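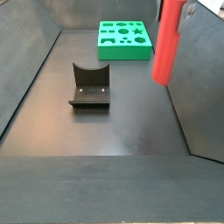 3.2 Collection of demonstrations

All demonstrations were recorded in the Arnport laboratory, in one gray bin with a flat floor. The task is to bring the red cylinder over a round hole of the green block and lower it until it is inside. We chose this task for its short duration and for its last phase, where a small error in position is enough to make the insertion fail.

Five operators took part. Each of them controlled the arm by the Jernik hand controller and had one training session before the recording. The operator decided alone how to approach the block, as we did not want all the paths to be similar.

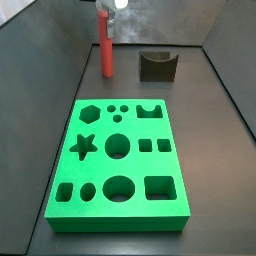 An episode starts when the cylinder is already in the gripper and ends when the operator presses the pedal. The dark piece with the curved top edge has no role in the task. It was left in the bin so that the policy learns to move near an object which it should not touch.

We recorded 2000 episodes in total. Of these, 454 were removed by Eetu Lindqvist and Eero Turunen, who watched every recording separately and then compared their lists. Most of the removed episodes had a late pedal press – the arm was standing still for several seconds, and in early tests the policy learned this waiting too.

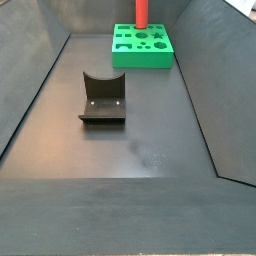

Failed insertions were not removed when the operator corrected them in the same episode. Salminen splits such episodes into a failed and a corrected part, but we keep them whole, and the label is given only to the final state. The effect of this choice is studied in Section 5.

Figure 2. The bin at three moments of the collection, with the green block, the red cylinder and the dark piece.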